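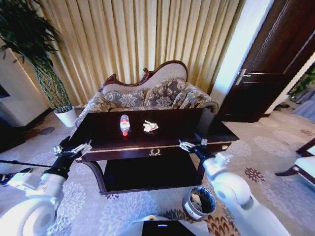 Coffee table with drawer, front room

To: plotville-netadmin list
Subject: Re: Vendor remote access and the shared service account
Sent: Monday, 4:40 PM

Replying inline to the message from this morning, then some notes of my own at the end. I have trimmed the headers and the signature block.

> We have the Nirnix gateway in front of the building controllers at all
> three sites. The vendor, Simard, connects through it for maintenance.
> They use one account, svc-simard, with a password that was set at
> install. Our insurer's renewal form asks whether all remote access is
> protected by multi-factor login. Can we answer yes, given that the
> gateway supports it?

No. The question on those forms is whether it is enforced, and on the gateway it is a per-account setting that is off for any account created before the current major release. If svc-simard dates from install, it is almost certainly exempt. Check under Accounts, Legacy Policy. If the column says "inherit," look at what it inherits from. On our system the parent policy was blank, and the gateway treats blank as "not required" without logging anything.

An incorrect answer on the form is worse than a "no." A "no" costs you premium. A wrong "yes" gives them grounds to dispute a claim later. If the form has a comments box, write down which accounts are covered and which are not, with the month you expect to close the gap.

> Simard says they cannot use individual logins because their
> technicians rotate and they would have to request a new account every
> few weeks.

We got the same answer. It can be handled without a new account for each person on your side. The gateway accepts an outside identity provider, so the vendor can keep its own user list and you only approve the group. Simard does have one. It took us several rounds of email to get to the person who knew that, so ask for the integration team and skip the help desk.

Settings that mattered when we did it:

Group mapping is case sensitive. A mismatch does not produce an error. The user lands in the default group, and in our case that group had read access to everything.

Session length defaults to 13 hours. We cut it to 3. There have been no complaints apart from one firmware job that ran long, and the job itself kept running on the controller after the session closed.

The "remember this device" box should be disabled at the gateway. Disabling it at the identity provider does nothing here, as the gateway keeps its own cookie.

Leave the old shared account in place but disabled for one full maintenance cycle. Do not delete it on day one. We found two scheduled export scripts logging in with it, neither of them written down anywhere.

> We looked at the logs and there are far more logins from the vendor
> account than there are service visits. Is that normal or should we be
> treating it as an incident?

It depends on what they are. I pulled July from our own gateway before the changeover for comparison. There were 569 successful logins on the shared account. Of those, 300 came from a single address at a fixed interval and lasted under a minute each. Those were a health check on the vendor side. Most of the remainder matched ticket numbers once we lined up the time zones (the gateway writes UTC, their ticket system writes local time and does not say so).

The ones that matched neither pattern are what you should spend time on. Sort by source address first, then by session length. Short sessions from a known address are low priority. Any session that opened a file transfer channel should be tied to a named ticket, and if the vendor cannot do that within a day or so I would disable the account and treat it as an incident until shown otherwise. Export the logs before you do anything else. The gateway overwrites by size, and changing policy settings generates a lot of entries.

I would not take the login count by itself as evidence of anything in either direction.

> Last question. The Grondton site is on a separate internet line and
> the controllers there are on the same flat network as the office PCs.
> Does the gateway protect us in that case?

Only for traffic that goes through it. On a flat network, an office PC can reach the controllers directly, and most controllers of that age have a web page on port 80 with either no login or the factory one. Somebody who gets into a PC by way of a bad attachment has no need of the gateway.

The minimum fix is a separate VLAN for the controllers with a default deny between it and the office network, and one allow rule from the gateway to the controllers on the ports the vendor lists. Ask for that list in writing. The first one we were sent said "any." The second one had four ports on it, and two of those turned out to be for a product we do not own.

If the switch at Grondton is unmanaged, you will have to replace it. A small managed switch is cheap enough that I would not bother with workarounds. Do check for a second path before you call it done. Our smaller building had a wireless bridge someone had put in for a thermostat display, and it joined the two networks back together behind the firewall. A scan from an office PC toward the controller range, run after the rules are in, will show this. You want to see nothing answer. Run it once with the wireless on and once from a wired port.

End of inline replies. Additional notes for the list:

1. The rule export in the current Nirnix release leaves out disabled rules. If you use the export as your backup, anything you have turned off is lost on restore. The full configuration backup does include them, but it is encrypted to the unit and cannot be read on a bench machine. We now keep both, plus a screen print of the rule page.

2. Password rotation on the controllers themselves is still manual. The gateway can store the passwords but does not change them. If you rotate one on the controller and not in the gateway's vault, the vendor gets locked out after a few retries and the controller has to be power cycled to clear it. Do the vault entry first, with the gateway session closed, then the controller.

3. For those who asked off list about alerting: we send two events by email and leave the rest in the log. They are a login from a source address not seen before, and any change to an access policy. Everything else was too noisy to read. The new-address alert fires again after a gateway reboot, as the list of known addresses is held in memory.

4. Has anyone got the syslog output to include the group name as well as the user name? The field is in the manual, and I can select it, but it arrives empty at the collector. Same result over UDP and TCP. I have a ticket open with no reply yet.

I can send our group mapping file and the firewall rules with addresses removed to anyone on the list who wants them. Please reply to me directly for that and keep the log question on the list.

Plotville network admin
(list archive and unsubscribe options are on the list page)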